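About Grevesance

Hi, I'm Bianca Surdu, and I run Grevesance, a small printmaking studio and school above a bike shop. We teach screen printing, linocut, etching and a bit of bookbinding when the right person is in town. If you've never held a carving tool in your life, you're very welcome – most of our students hadn't either.

I started the place with Brijesh Kushwaha after we'd both spent years renting press time by the hour in other people's shops. We hated watching the clock! You'd get your paper soaked and your plate inked, and then it was time to pack up. So we pooled our savings, bought a secondhand etching press from a retired teacher, and got 3 friends to help us carry it up the stairs. The stairs have never been the same (sorry, bike shop).

That press is called Plekorero, after a made-up word one of our first students carved into a block backwards by mistake. The name stuck. It still does most of the heavy work, and it takes paper up to 70 cm wide, big enough for almost anything people bring us.

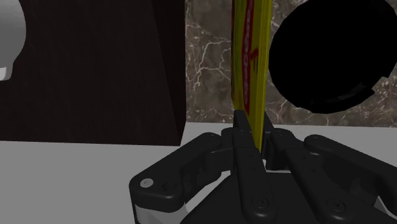 Our classes are small, and they'll stay that way. Brijesh teaches etching on weekday evenings. Madhu Solanki has the linocut group, which is loud and always runs late, and I teach screen printing plus the beginners' weekend. Kuldeep Uniyal looks after open studio hours, so he's the one to ask about inks, shelf space or why your registration keeps drifting to the left.

A beginners' weekend costs $245, with paper, ink and aprons included. Bring lunch and wear shoes you don't love. Open studio is for anyone who has taken a class with us or can show Kuldeep they know their way around a press.

Every October we hang a show of student work in our front room and call it Grirnov – long story, involving a typo on the very first poster. Nothing is juried. If you made it here, you can hang it here, and we don't take a cut if it sells. Last time we had about 70 prints up and had to start using the hallway.

We also print editions for other artists. Vikas Negi handles those, so write to him with your size, your paper and how many colors you have in mind, and he'll send you a quote. He's booked up a lot in the fall, so please write early.

Want to look around first? Come by during open studio, ring the bell twice and give us a minute to wash our hands.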